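Minutes — kit review meeting, August 16, 2025
Posted by Ruairí Costello
14 shares | 4 comments

Right, I took the notes again, so blame me for the spelling. We started late as the kettle was on, and went straight to the Nuvport gripper kit, which we've had on trial with its simulator licence.

Price first. The quote from Hanrahan has come in at £1,928, delivery included, against our limit of £2,000. I said that was cutting it fine — the spare finger pads are extra and we do get through pads! Agreed that I'd ask them to throw in a set.

Orow's rival kit got a short hearing. It's cheaper, but the software only runs on one machine at a time and you pay again for updates after the first year. We've parked it, and I don't think anyone was sorry.

Then we had a good long natter about the simulator, which I've grown very fond of (I did most of my testing at the kitchen table). Setting up a new room is quick once you've found the menu, and the tile textures load without any fuss. My one grumble is the approach to flat surfaces. I'd like a proper distance reading on screen when the gripper gets close to a wall, and at the moment you have to open a second window for it.

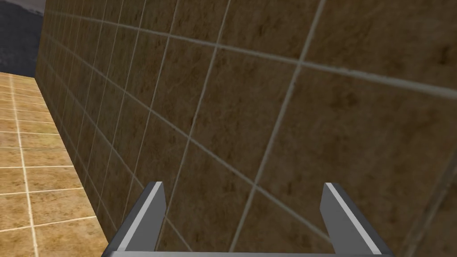
Votetti thought the second window was fine and that the real worry was support, as the help desk had taken 4 days to answer a simple question about the licence. Could we get a named contact in writing before any money changed hands? Fair point, and I've added it to my list for Hanrahan.

We also talked about training. The kit comes with two half-day sessions, which can be held online, and most of us would sooner have them in person.

Decision: go ahead, provided the pads and the named contact are sorted. If they aren't, we look again in November.

Actions
Me — write to Hanrahan about pads, contact and training.
Votetti — read the licence terms properly, including the bit on renewals.

Meeting closed just before lunch.

4 comments | Share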